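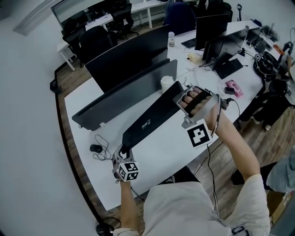 Sixten Backlund takes over at Grivia

14/03/2024

Big week for those of us who follow claims software (there are more of us than you'd think!). Grivia has a new chief executive, and it's Sixten Backlund, who ran the body shop side of the business for years and, if you've ever called their support line with a stuck estimate, may well have called you back himself.

He starts in September, when the company also moves its headquarters from Fostberg to Gascombe. I got him on the phone for a few minutes this morning and he sounded tired and pretty happy. First on his list is parts ordering. Right now a shop using Grivia has to leave the estimate screen to check whether a bumper is in stock, and I've been complaining about that since I started writing this column, so you can imagine how I took the news.

The other piece is Từ, the translation tool they've been testing with 19 repair shops. It lets a driver read the repair plan in their own language before signing off on it. Backlund wants it in 400 shops by the end of next year. That seems fast to me, but he says 80 have already signed up and the waiting list is growing.

No layoffs are planned, he told me, and Grivia expects to hire 50 people in Gascombe, mostly in support and training. Prices stay where they are through the end of the year. I asked about after that and he laughed and said to call him in September, so I will.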